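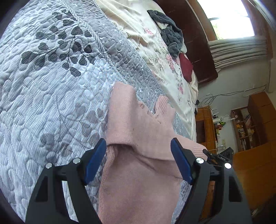

Pink sweater on the guest bed, blue pads ready to go.

So the gripper project has officially moved out of the garage and into the bedroom, and I'm having way more fun than I expected! I spent most of February on the hinges and I was getting sick of picking up blocks. Blocks are easy. Knitwear is a whole different animal.

Quick recap if you missed the last post: I'm building a pair of hand-held grippers, black plates with triangular cutouts (saves weight, and I like how they look), and the plan is to use them by hand until I know which finger shape works, then bolt them to arms. The arms are the part I keep putting off. My parts spreadsheet is up to 686 dollars and my wife has seen it, so that's out in the open now.

The finger pads are version 2. The first set was hard plastic and sweaters slid right out of it. These are rubber, dark blue, and I cut them on the shared bench at Skuvholm, where Malcolm Dunmore let me have an offcut and then stood there telling me my angle was wrong. (It was a little wrong. I fixed it at home with a file.)

What I'm after is a clean pinch on one layer of knit. Go in too flat and the pads skate over the top. Go in too steep and you grab sweater and quilt together, and then the whole bed comes with you. I've been coming straight down with the jaws open, closing slowly, and letting the fabric bunch up into the gap by itself. 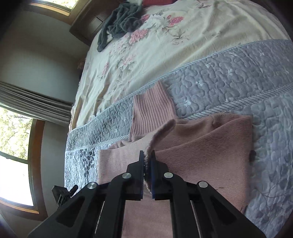

Photo: my own, from the Lesance gripper build log

That raised fold between the fingers is the kind of pinch I want. The plates are thin enough that the knit can curl up past the tips, and I think I could go thinner still, maybe with a softer edge.

Next on the list is the grip spring. I've got one rated for 200 cycles a day sitting in a drawer, and I want to swap it in before I do a proper run of 60 grabs and write down every miss. Then a fleece, then socks, heaven help me. If you've found a rubber that's grippy on wool without pulling fuzz, leave me a comment, I'll try pretty much anything!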